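About Flurell

Hi, I'm Celina, and I make slipcovers and cushions for a living.
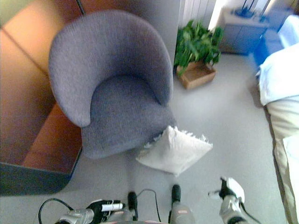 I started Flurell because I couldn't find anyone to re-cover my aunt's sofa. Every shop I called either wanted to sell me a new one or quoted a price that made me laugh out loud on the phone. So I bought a used sewing machine, took the old cover apart seam by seam, and copied it onto brown paper. It took most of a winter and the piping was crooked, but she loved it, and then her neighbor wanted one too. Rounded chairs are still my favorite thing to work on. A gray tub chair like this one, with the back curving around into the arms, will teach you more about easing fabric than any class I ever took. And a white pillow with a short fringe is about the friendliest way I know to soften all that gray (I will put fringe on anything if you let me).

These days there are a few of us. Bogumił Pietrzak cuts. He came from Kozłowski, a men's tailoring shop, and he still chalks a line like somebody's wedding depends on it. Lena Sikora does zippers, buttons and all the hand finishing, and she's the one who answers email, so if you get a reply with good grammar, that was her. Farzana Mirani joined us last May to run the fabric side. She orders the samples, argues with the mills and keeps the remnant shelf in some kind of order, at least until I get to it.

Our workroom is upstairs from a bakery. It smells wonderful until you've skipped breakfast. We have one very long cutting table, a wall of thread, and a radio that only picks up the oldies station. Come by if you're in the area! Mornings are best, any time after nine. By late afternoon we've usually got a whole sofa's worth of fabric spread out and there's nowhere to sit.

If you want something made, send Lena a few photos and tell us how the piece gets used. Do you have dogs? Do people eat dinner on it? I'd much rather hear that up front than sell you a pale linen you'll be scared to touch. We'll mail you 5 swatches to live with for a while. Put them on the arm, spill coffee on one, look at them at night with the lamps on. Once you've picked, we come and measure, or if you live too far away we walk you through it on a video call — bring a friend to hold the other end of the tape.

A cover usually takes three weeks from the day the fabric arrives. Cushions are quicker. Everything we make comes off for cleaning, and we keep your paper pattern, so if you get tired of the color in a few years we don't have to start over. Those patterns hang on hooks along the back hall, 406 of them the last time Farzana made us do inventory, and my aunt's is still on the very first hook.

We do repairs too, on our own work and on other people's. Split seams, dead zippers, a cushion the cat got into. Bring it up the stairs in a bag and Lena will tell you what it needs.

— Celina Kubiak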